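Cotton knit shrinks mostly in length. The yarn is stretched on the machine, stretched again in finishing, and held there until water and heat let the loops relax. A mill in Omley now measures this on every dye lot instead of one in ten.

The method is plain. Technicians mark a square on the fabric, wash it 3 times, dry it flat and measure again. Katona, which supplies the mill's compactors, sets the feed speed from the result. Of 2,910 lots tested through January, 1,802 needed no change.

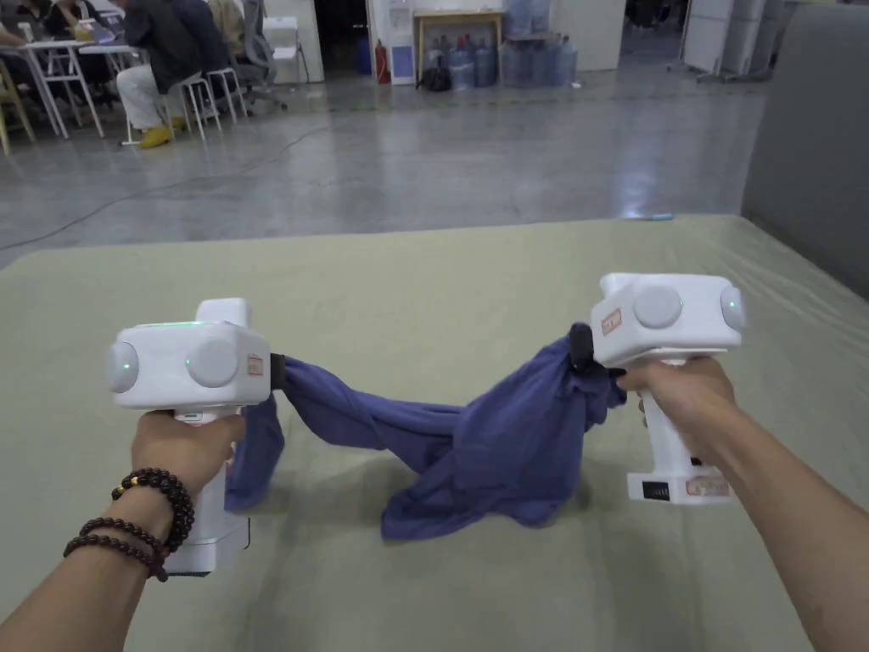
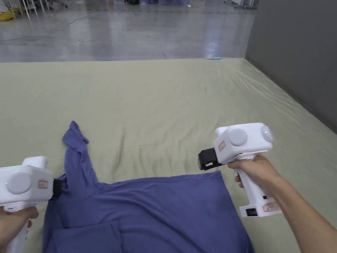
Dark shades gave more trouble than pale ones – they spend longer in the dye bath, under more tension. Trulside, a buyer of jersey for basic tops, accepts five percent in length and four in width. Flernthorpe asks for three in both, and pays for the slower run.

Spirality is a separate fault. Single jersey twists as it relaxes, and a side seam can end up well toward the front. Compacting does little for it. The mill is testing a lower-twist yarn on two machines.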